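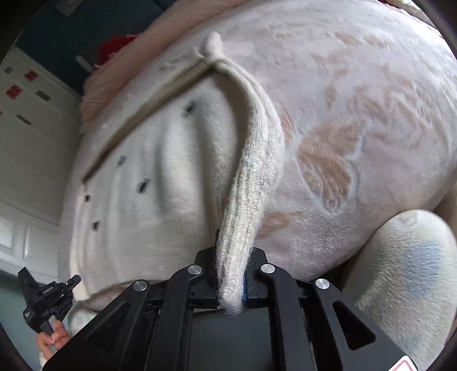
Let your sweaters get old

I own 19 sweaters, and the one I wear most came from a church sale in April, has a mended elbow and smells a little like somebody's attic. I love it! And I'm getting pretty tired of being told I should replace things like it every fall.

My local mall has a Hanon store (two floors, music way too loud) and last time I went in there was a whole wall of pullovers for $19 each. Fun to look at, sure. I bought one a couple of years ago and it pilled so badly by spring that I only wore it to take out the trash. Meanwhile my grandmother's gray cardigan is still going, elbows and all.

I know, I know, good wool costs money. I paid over $200 for one once and felt sick the whole bus ride home. But I've worn it every winter since, and the thrift rack is right there if that price makes you laugh.
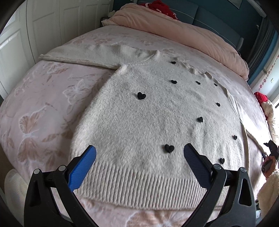 So do you have to learn to knit to keep one going?

Nope, I can't knit a stitch. I can do a clumsy darn with a needle and some leftover yarn, and it holds fine. Mine always show, too, in whatever color I had in the drawer, and I've decided I like them that way.

Wash it less, fold it, keep the moths out. And quit apologizing for the fuzzy bits.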